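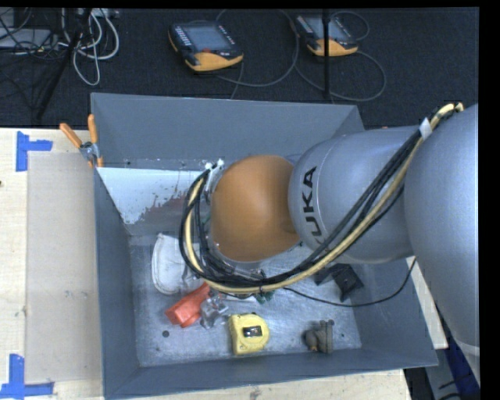 Home | Workshop | Washroom | Hand care | Paper and wipes | Trade accounts | Contact

Print this page | E-mail this page

Ornen 527 Heavy Duty Hand Cleaner

Ornen 527 is a thick, lightly scented hand cleaner for people who come off a shift with oil, grease or brake dust on their hands. It is made for workshops, garages, print rooms and plant maintenance teams, and it is sold through Lapointe Washroom Supplies in cartridges for the Ketley wall dispenser or in a 5 litre tub with a pump.

The scrubbing agent is ground walnut shell. Earlier versions used plastic beads, which were taken out when the product was reformulated. Walnut shell is a little coarser to the touch, and some customers notice the difference in the first few days. It rinses away without leaving grit in the basin if the water is left running for a few seconds afterwards.

There is no white spirit or other petroleum solvent in the cleaner. The cleaning is done by a plant-based ester and a mild surfactant, with glycerine added to stop the skin drying out. It will shift mineral oil, gear oil, graphite, general grime and most greases. It will also take off uncured alkyd paint if you get to it early. It is not suitable for two-part adhesives, expanding foam or cured paint. For those, see Hilten Resin Wipes in the Paper and wipes section.

Sizes and packing

1,000 ml cartridge, fits Ketley dispenser, sold singly or by the case
5 litre tub, supplied with screw-on pump
138 ml tube, for vans and tool bags

The cartridge is a sealed bag inside a card sleeve. It collapses as it empties, so there is very little left in it when it comes out. The sleeve can go in with cardboard. The bag goes in general waste.

How to use

Start with dry hands. This is the step most often missed, and it makes more difference than using extra product. Take one press from the dispenser, or an amount the size of a hazelnut from the tube, and rub it in all over, including the backs of the hands and round the nails. Keep going until the dirt has loosened and the cleaner has turned dark. Then add a small amount of water, rub again, rinse well and dry with a paper towel.

For ground-in dirt, a second small application works better than one large one. A nail brush can be used but should not be needed every time.

Do not use on the face or on broken skin. If it gets into the eyes, rinse with plenty of clean water and get medical advice if they stay sore. People with a nut allergy should speak to whoever looks after health and safety on their site before using any cleaner with walnut shell in it. The safety data sheet can be requested by e-mail from the sales office.

The dispenser

The Ketley dispenser is wall-mounted and worked with the forearm or elbow, so dirty hands need not touch it. It has a wide lever and a clear strip down the front to show how much is left. It takes two screws or the adhesive pads supplied. We suggest screws on painted brick or block, where the pads tend to pull the paint off with them.

Fit it beside the basin and not directly over it. People are then less likely to wet their hands first. Leave a hand's width clear underneath for access to the nozzle, and wipe the nozzle down when you change the cartridge. If the pump starts to feel stiff, soak the nozzle in warm water for a few minutes. Spare nozzles are kept in stock and cost very little.

Choosing between cartridge and tub

Sites with several basins are usually better off with cartridges. They are cleaner, the dose is fixed, and the contents are not open to the air. The tub works out cheaper by volume and suits a small garage with one sink, provided the lid is kept on. Please do not decant from the tub into old cartridges. They are not made to be refilled and the seal will leak.

Skin care before and after

A hand cleaner is only part of looking after your hands. If your work involves cutting fluids or repeated contact with oil, gloves come first, where they can be worn safely near the machinery in question. A pre-work cream makes dirt easier to remove at the end of the day, though it does not take the place of gloves. An after-work cream is worth having by the basin as well, mainly in cold weather. Ornen makes both, in the same cartridge size, and they fit the same dispenser with a different nozzle. The nozzles are colour coded – green for before work, blue for after.

Storage

Keep between 5 and 30 degrees. The cleaner thickens in the cold and may be slow to come out of the pump, but it recovers once it has been indoors for a day. If it has frozen, the shell can settle out and the product should be thrown away. Unopened cartridges keep for two years from the date stamped on the sleeve. Use the tub within a year of opening.

Ordering

Orders placed before noon leave the same day. Case quantities go by pallet carrier and need someone on site to sign. Trade account holders can ask for a sample tube with their next order – put 527 SAMPLE in the notes box. For prices on mixed cases, speak to Florence Lemieux in the sales office.

Page updated 7/8/22

Print this page | E-mail this page

Comments

Laurier Vachon
We swapped to this from a gel in April. Takes the gear oil off fine. A bit scratchy to begin with but I've stopped noticing. The dry hands thing is true, we put a sign up.

Nantana Nilsuwan
Does the dispenser take other makes of cartridge? We have a lot of old stock to use up.

Florence Lemieux
Hello Nantana, only Ornen ones I'm afraid. The neck is a different shape. If you let me know what you have I can tell you which bracket fits it.

Krystyna Wilczyńska
Good on ink, less good on the varnish we use. The tub pump clogged after a couple of months but a soak sorted it.

Yvette Li
Please bring back the larger tube. The small one lasts me a fortnight in the van.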